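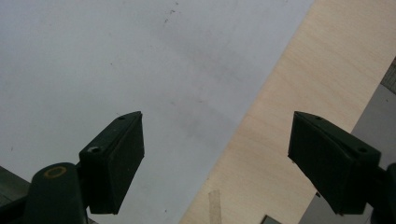 Pustwood Local History Forum: the Nester Mill petition

MirtaR
Hello all, I've been through the mill women's petition again (a lovely long evening with a pot of tea!) and I make it 142 signatures, all asking for the vote. I do think Pustwood has been badly overlooked.

efua_ansah
Wonderful work, Mirta, but I'm not sure they were all mill women. More than 30 gave addresses up at Dawber, and that was farming country.

MirtaR
Oh, but plenty of Dawber girls walked down for the early shift! My gran always said so.

Macarena V
I'm with Efua, I'm afraid, fond as I am of your gran's stories. The wages book would settle it, and I can bring my copy in April if you'd both like a look.

efua_ansah
Yes please, and I'll bring the two Dawber rent rolls.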